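Part-time Evening Desk Assistant, Plamby Community Music School

Posted May 19, 2019

Plamby is looking for a part-time desk assistant for the evening program. The school teaches piano, strings, voice and guitar to children and adults in the old Maldonado building, two floors up from the print shop. The person we hire will work the front desk while lessons are going on and will close up at the end of the night.

The job is 2 evenings a week during the regular term, with an extra shift now and then when we have a recital. Shifts start at 3:30 and end at 9:15. The last lesson lets out at 9:00, and parents are sometimes a few minutes late, so please don't apply if you have to leave on the dot.

What you will do

Most of the work is at the desk. You will check students in, tell them which room they are in, answer the phone, and take messages for teachers who are in the middle of a lesson. You will also take tuition payments by check or card and enter them in Livon, the scheduling program we use. We will teach you Livon. It takes most people a couple of shifts to get used to it, mainly the part where makeup lessons are entered on a separate screen from regular ones.

Between check-ins there is other work to do. Sheet music comes back from students and has to be put away by composer. Rental instruments go out and come back, and each one has a card that needs to be signed. The practice rooms are booked in half-hour blocks, and you will keep the sign-up sheet and remind people when their time is over. Room 6 has the grand piano and always has a waiting list.

At closing you will walk through all the rooms, shut the windows, put the covers on the pianos, turn off the lights and lock up. The humidifiers stay on.

Twice a year we put on a concert for the whole school. The next one is in November at the Zumine, which seats 400. We need desk staff that night to hand out programs and line up the younger students backstage. You will be paid your normal rate for this.

What we are looking for

You should be at least 18 and comfortable talking with both kids and adults. You should be able to write down a phone number correctly the first time. Some experience at a front desk, a library, a store or a camp office would help. You don't need to play an instrument or read music, though you will need to learn the difference between a viola case and a violin case.

A second language is a plus. Many of our families speak Spanish at home and several speak Turkish.

The desk is by the stairs and it gets noisy. There can be a trumpet on one side of you and a beginner cello on the other. People who need quiet to concentrate have not enjoyed this job.

The building has an elevator, but it is slow and is out of service some weeks. You may need to carry a box of music or a half-size cello up two flights.

Pay and benefits

We pay by the hour, twice a month. The rate depends on experience and will be given to you at the interview. After your first full term you can take one free group class per term, or put $600 a year toward private lessons for yourself or a family member. You can't save the amount up from one year to the next. Parking on the street is free after 6:00. Before that you will have to use the meters or the lot behind the bank, and we don't pay for parking.

We will run a background check before you start, as we do for everyone who works around our students. The school pays for it.
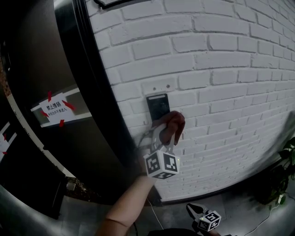 Do I need to have worked at a music school before?

Most of our desk staff had not when they started. Your first three shifts will be with Dilek Yazıcı, who runs the evening program, and she will go over the phones, payments and closing steps with you. You are paid for those shifts.

How to apply

Send a short letter and a resume to Hipólito Medina at the school office. The letter can be one page or less. Tell us which evenings you can work, when you could start, and whether you have any regular commitments during the school year. Please include two references who are not relatives. We will call them only if we ask you in for an interview.

You can also drop off an application at the desk during lesson hours. Paper forms are in the tray next to the rental cards.

Interviews will be held at the school and last half an hour. We will let everyone we interview know either way. The job stays open until it is filled, and this page will be taken down when it is.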